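Neradside returns hall, cell 2: walk-round checklist
Completed by Viktória Borbély, line safety. Shift lead present: Driss Benmoussa.
Date of walk-round: 19 Jan 2020

Marks used: OK, ACTION, WATCH

1. Guarding and access
Gate interlock stops the arm when opened: OK
Light curtain, infeed side: OK
Floor marking readable: ACTION
Comment: Yellow line worn through by the pallet drop. People are stepping over it to reach the label printer. Repaint, and ask Rathjen whether the printer can move to the other side of the post.

2. Emergency stops
All 3 stops tested: OK
Reset needs a key: OK
Comment: Key was on the hook and not in the panel. It was in the panel in November.

3. Gripper and handling
Finger faces free of cracks and sharp edges: OK
Grip force setting matches the item sheet: WATCH
Arm slows near soft or padded goods: OK
Comment: Lodau supplied the item sheets for hard goods only. For padded goods with a plastic shell the operators have been choosing the setting themselves, and the two shifts choose differently. Both settings are within limits. Driss wants one setting written down, and I agree. Fabric and mesh parts should be checked for pinch marks before the item goes on to packing. 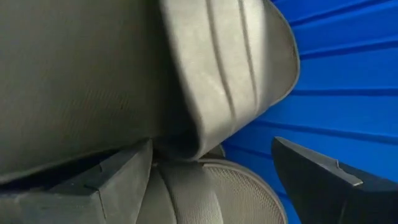 Until the sheet is changed, day shift's lower setting applies to both shifts. Driss will tell the night team at handover and put a note on the panel.

4. Manual station
Bench height adjusts: OK
Anti-fatigue mat flat, no curled corners: ACTION
Lifting aid within reach: OK
Comment: The heavy lifting has gone from this job and sore backs are mentioned much less. What people raise now is standing still. Before the cell went in, the same operator walked to the racks and back all shift. Now they stand at the screen and clear faults. Swap between screen and bench every hour. The rota allows for this but it isn't being followed on nights.

5. Faults and call-outs
Fault log filled in: WATCH
Comment: 114 entries since the last walk-round. Most say "dropped" with nothing else. Please add the item type and which side it slipped from. Jiluvia can't adjust anything from one word.

6. Training
Operators signed off for cell entry: 8
Awaiting refresher: 5
Comment: Two of those waiting came over from hand sorting and have asked for more time with the arm in slow mode. Give it to them. No one enters the cell alone before sign-off, including to pick up a dropped item.

Actions
Floor marking and printer position: Rathjen
Padded goods setting added to item sheet: Driss Benmoussa with Lodau
Replacement mat: Viktória Borbély
Hourly swap on nights: Driss Benmoussa

Cell 2 may stay in use while these are open.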